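October, notebook of the measuring corner, Altlow bench

Continued from the Surnel page. I wanted to finish the check of the scoops before lunch, but the scale needed a new battery, so I began at 2 in the afternoon.

Material is the dry Wolladel granulate, bag 144. I fill the scoop, level it with a ruler, pour, and write the weight. The total for today is 851 g. I do not trust the first two values, because I pressed the granulate with the ruler. From the third one I only slide it.

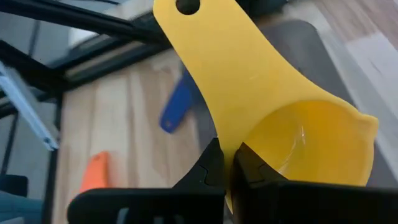
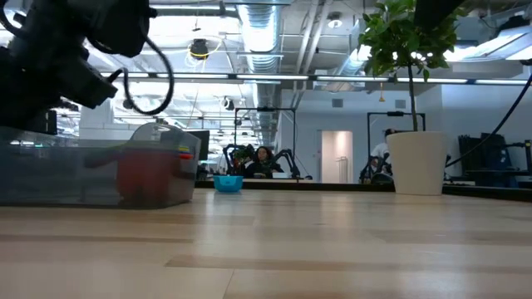 First, the yellow scoop with the pouring spout. Second, the table with the clear bin, blue bowl and the plant.

The spout is good for narrow jars, but when leveling, the ruler must go away from it, otherwise the granulate runs out there and the value is too low. Dimas Lubis asked if we should use the scoop by its printed volume. I would prefer to weigh every time, at least until the 3,000 g of this bag are used.

Still to do: write labels for the jars, ask Dimas for the old values from Au, and check the zero of the scale again. I moved the ruler to the second drawer, left side. Please put it back there.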